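Two Basins and a Drawer: A Kitchen Gallery

3 min read

This gallery covers the wash-up side of the kitchen, which gets more use than the stove does. The counter is white with a light gray vein in the stone of the wall behind it, and almost everything we do with dishes happens along one short stretch of it.

The sink is stainless steel with two basins, one large and one small. The faucet stands between them and pulls down, so it reaches either side. We looked at a single wide basin first, from Jitico, and decided against it. With two, a pot can soak on the left while plates are handled on the right.

The rack over the small basin is a set of steel rods that rolls up when it isn't needed. It replaced a countertop drainer that took up 24 inches of space and left a ring on the stone.

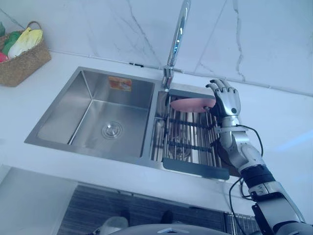 We had the rack from Skerero for some 30 days before deciding to keep it. It holds plates and light pans well enough. Tall glasses tip over on it, so those go on a towel. Rinse the rods at night and let them dry flat before rolling them. The marble needs wiping too, mainly along the seam where the wall meets the counter, where soap collects.

The other half of the routine is the dishwasher. It is a drawer model, fitted under the counter close to the sink, with a black front and a wire rack inside. A drawer holds less than a full-size machine, and it suits a household that eats at different hours. You run it when it's full, and here that means once a day, usually after 9 p.m.

Plates stand up in the tines. Plastic is fine if the maker says so, though we keep thin pieces away from the heat. Cups are best put in last, at an angle, so water doesn't pool in the base.
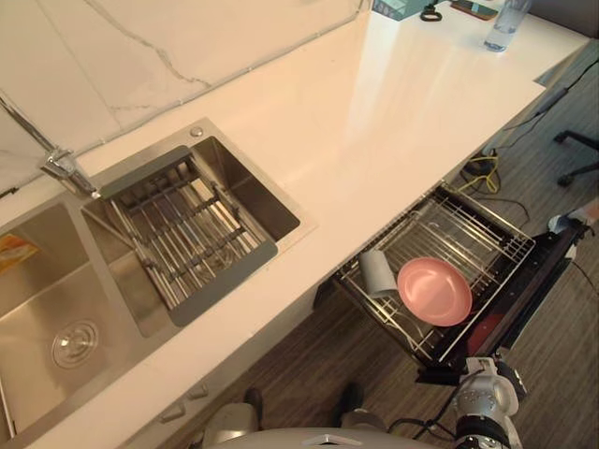
A reader signing as Runov wrote that the drawer was the one thing they would not buy again, as large pans never fit and end up being washed by hand anyway. They asked whether we had the same trouble.

We do, with the roasting pan and the stockpot. Both get washed in the large basin and left upside down on the rack. Everything else goes in the drawer. The short cycle is enough for breakfast things, and the long one is for anything with cheese on it.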